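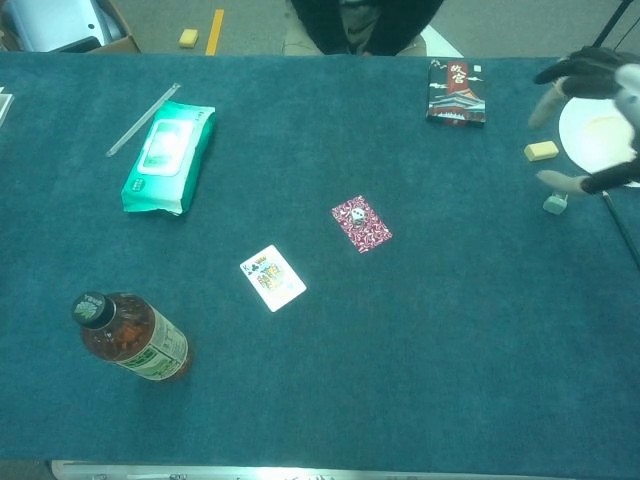 The big felt table, with a box on the floor behind it.

So I have started sewing again, and by sewing I mean buying wool and moving it from one shelf to another. 7/2/24, for the record, is the date I cut into the good stuff. I had been putting that off since October!

Some background if you're new. My grandmother made coats. Proper ones, with linings and inside pockets and a little loop at the neck so you could hang them up at school. She made me one when I was 11, in a bottle green wool that itched like you would not believe, and I wore it until the sleeves stopped halfway down my arms. I have wanted to make a coat ever since, and I have made a great many tote bags.

The pattern I settled on is called the Bendside. It's a boxy, mid-length thing with a big collar and patch pockets, and the instructions run to 18 pages, two of which are only about the collar. I read the collar pages in bed, which I don't recommend (I dreamed about interfacing). The fabric is a charcoal wool from a little shop called Moria, down a flight of steps so steep you have to hold on to the rail. They let you take a bolt over to the window and look at it in daylight, and they don't hover. I went in for buttons and came out with enough wool for a coat and a half. No buttons.

Juraj Kollár, who taught the tailoring class I took last year, has a rule about pressing, and the rule is that you're not done. You sew a seam, you press it, you think it's flat, you press it again. I used to skip this. All my early stuff has a sort of puffy look, like it's been slept in – and now I know why. This time I pressed everything, and the front panels look so much better that I was a bit annoyed with myself about the last few years.

My old machine gave up on the second pocket. It's a Merkex, the basic one, and it's been a good friend to me, but four layers of coat wool was too many. It made a noise like somebody stepping on a fork. I took it apart on the kitchen counter, cleaned out a frankly disgusting amount of lint, put in a heavier needle, and it went back to work as if nothing had happened. If your machine is being moody, clean it before you spend any money. I nearly ordered a new one at midnight, with the card in my hand and everything.

I celebrated with dinner from Suksawat, the Thai place with the orange menus. I always get the green curry and I always say I'll try something else next time. The noodles my sister had looked great, so maybe next time.

Where things stand now: body done, pockets on, sleeves pinned but not sewn. The left one goes in like a dream and the right one has a pucker at the back that I've unpicked 2 times already. I also still need buttons. I want big dark brown ones, a little shiny, and I've been through every jar in the house. There's a set of five that would be perfect if the pattern didn't ask for six. Would you move the buttonholes and go with five? My sister says yes, but she has never sewn a buttonhole in her life. Let me know in the comments, I'm doing the sleeve again on Saturday.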